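Simmering

Simmering is a method of cooking food in liquid held just below the boiling point. It is used for stocks, beans, grains and tougher cuts of meat, usually in a covered pot.

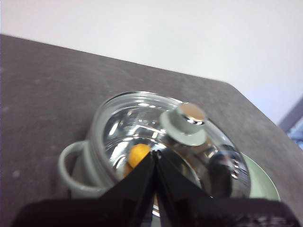
Jiang puts the lower limit at the first steady bubbles along the wall of the vessel and treats anything quieter as poaching. Other writers set the boundary by temperature alone, and the two definitions do not always agree.

Heat and evaporation
A lid reduces the loss of steam, so less heat is needed to hold a given temperature. A pot set to simmer uncovered may boil once it is covered — the burner is then turned down or the lid set ajar. Recipes that depend on reduction, such as syrups and most pan sauces, are left open.

Altitude
Water boils at a lower temperature as altitude increases, and the gap between a simmer and a full boil narrows. Dried beans take longer at 1000 meters than at sea level.

Regional practice
In Gastanura, barley is simmered whole and then rested off the heat in its own liquid. The Jarkasthorpe method for split peas starts with cold water and adds salt only in the last 11 minutes.

See also: Braising; Poaching; Stock (food)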